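How to sort out a mixed bin of blocks
Posted in Workshop & Storage, 1/15/19
by Bjartur Mogensen

Everyone who owns blocks owns a bin of mixed blocks. Mine began as a tidy set in its own box, then a second set joined it, then a cousin had a clear-out and gave us the contents of a drawer. By May it weighed as much as a dog and had a dog's share of crumbs in it.

The method below is the one I use at Gimau, where we lend building sets to families and get them back in whatever state the families feel is fair. It works equally well on a living room carpet.

What you need

One large open bin, with sides that slope outwards if you have the choice. Straight-sided tubs are fine until you want the last few pieces, at which point you will be in up to the shoulder.
A few smaller boxes with lids.
Two boards, or a low bench, to stand the bin on.
A washing-up bowl, a soft brush and an old towel.
Labels. Masking tape will do.

Step 1. Raise the bin
Put the bin on boards before you fill it. A full one sitting straight on carpet can't be shifted without a lot of grunting, and you can get your fingers under a raised one. Ours live on plain planks left over from the Briem shelving, and they have outlasted the shelving.

Step 2. Tip everything out
All of it. I know you would like to sort from the top and stop when it looks better. I have done that for years and the bottom of the bin was always the same archaeological layer: one sock, the good hinges, a raisin.

Spread it on a sheet. When you're done you can pick up the corners and pour.

Step 3. Take out the things that aren't blocks
Set them in a separate box and write "not blocks" on it. Do not try to rehouse each item as you find it. You will go upstairs with a single playing card and come down an hour later having rearranged the airing cupboard.

Step 4. Sort by size first
People want to sort by colour. It looks marvellous and is close to useless, as anyone knows who has tried to find a short red block among 200 other red ones. Sort by length first, then by colour inside each length if you have the stamina. Long blocks go in one box, squares in another, and the odd shapes can share until there are enough of them to complain.

My colleague Birthe Brynjólfsdóttir sorts by colour and will not be told. Her boxes look lovely.

Step 5. Wash what needs washing
Warm water, a drop of washing-up liquid, soft brush. This is for plastic only. Wooden blocks get a wipe with a damp cloth and nothing more, or they swell and the painted ones go furry. Lay everything on the towel overnight, hollow side down if it has one.

Wipe the bin out too while it's empty. Scuffs and scratches on the floor of it will not come out, so please don't go at them with a scouring pad. I took one to our oldest bin with great energy and now it has the same scuffs plus a set of circles.

Step 6. Put them back one layer at a time
Start with a single block, flat on the floor of the bin, and build the first layer out from there. Long ones go down first. They like to lie flat, and if you leave them till last they stand on end and stop the lid closing.

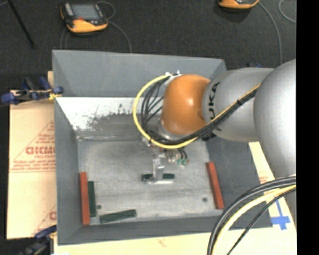

The bin on its boards, with three dark green blocks and two red ones on the bottom.

Carry on until the first layer is more or less level, then add the middling sizes. Small pieces go in their own lidded box, which sits on top. If you pour them in loose they will be at the bottom by Thursday and you can return to Step 2.

Step 7. Label the side as well as the lid
Lids get swapped. We have a box marked Ernus that has held Halero pieces for so long that I now give people directions on that basis.

How long does it take?
A bin of 100 pieces is a cup of tea's work. Ours took two evenings, though I did stop to build a bridge.

How often should I do it?
Twice a year is plenty. If the blocks are out every day, do Step 3 once a month and leave the rest alone.

What about broken ones?
Cracked plastic goes out, whatever anybody says about glue. Chipped wood can be sanded smooth and put back. I keep a jam jar for the ones I mean to sand, with 14 in it at present, and I'm on my second jar.

Filed under: blocks, storage, washing, bins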